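A thread about a fault I spent most of September on. It is long, but maybe it saves some other team a few weeks. 1/

I work in the small group in Branbridge that collects hand demonstrations for the Karska arm. A person holds a gripper with a camera on it, does a household task, and the recording later teaches the arm. Packing small things into a box, for example.

In the spring we had 3000 recordings and the arm was learning well. Then we added the summer recordings and it became worse. Not a little worse. It closed the jaws too early and pushed soft things away with the closed tips.

First we blamed the training. I changed settings for nine days. I am not proud of those nine days. The curves on the screen were beautiful and the arm still closed on air.

Then a colleague at Clirarholm, where the arm itself stands, wrote me one line: "Are you sure the jaw width is right in the files?" I answered that of course it was right. I had not checked.

So I checked. We do not measure the jaw opening with a sensor in the hinge. We calculate it from the video, from where the two finger pads are. This is cheap and it worked all spring with the old pads.

In June we changed to blue textured pads, because the old ones became smooth and things slipped out. The new ones grip much better. No one, and I include myself, thought that the width calculation would care about it.

It did care. When a jaw leaned far to one side, the software lost the edge of the pad and took another edge close to it. The width then jumped to nearly closed for a few images, while the jaws were wide open.
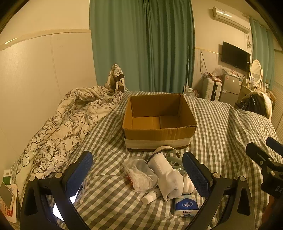
The worst part is that the jump was short. If you watch the video, everything looks healthy. The person reaches, takes the thing, puts it down. Only the number next to the video is wrong, and we were all looking at the video.

I wrote a small check that compares the width with the one just before it. A human hand cannot close the jaws that fast, so any very big step is suspicious. It took one afternoon. I wish I had spent that afternoon in June.

Result: 246 of the summer recordings had at least one false closing. In 196 of them it came during the reach, so exactly at the moment when the arm has to decide whether to close. No wonder it had learnt to close early.

Now the safety matter, and this is the reason I write publicly. At Clirarholm the arm closed early next to a person's hand. She was placing a bottle for the next test. She was not hurt, she only got a hard pinch on one finger, but it should not have been possible.

The force limit did its work. The other rule did not: the arm must be stopped completely before anyone reaches in. It was on pause. On pause, our arm still listens for a close command, and a bad model can send one at any time.

Since then, pause also cuts the command line to the gripper. There is a second button, yellow, which you have to hold down while your hand is in the work area. People complain about it. I also complain about it, and I hold it down.

About the data. We could repair 124 of the bad recordings by filling in the width from the images before and after the jump. The rest had jumps that were too long and we took them out. It hurts a bit to delete work which people did carefully.

The people who held the gripper did nothing wrong. I say this clearly because one of them asked me if she had moved too quickly. No. Her movements were fine, our reading of them was bad.

The width reader is now a new one. We call it Shezi and it looks at the whole jaw and the joints, so the colour and surface of the pad matter much less. When it is unsure it writes "unknown" in the file. The old one never said unknown. It always gave a number.

We also have a new habit. Before the first recording of the day, you open and close the jaws slowly five times, with the hand tilted left and then right, and look at the width curve. It must look like five hills. If there is a hole in a hill, you do not start.

After training again without the bad recordings, the early closing is mostly gone. It still happens sometimes with thin, soft things lying flat. I do not know yet if this is the same fault or another one.

If you calculate jaw width from video and you have changed any part of the fingers, please plot the raw numbers tonight. I can share the check script, it is short and rather ugly. Write me and I will send it.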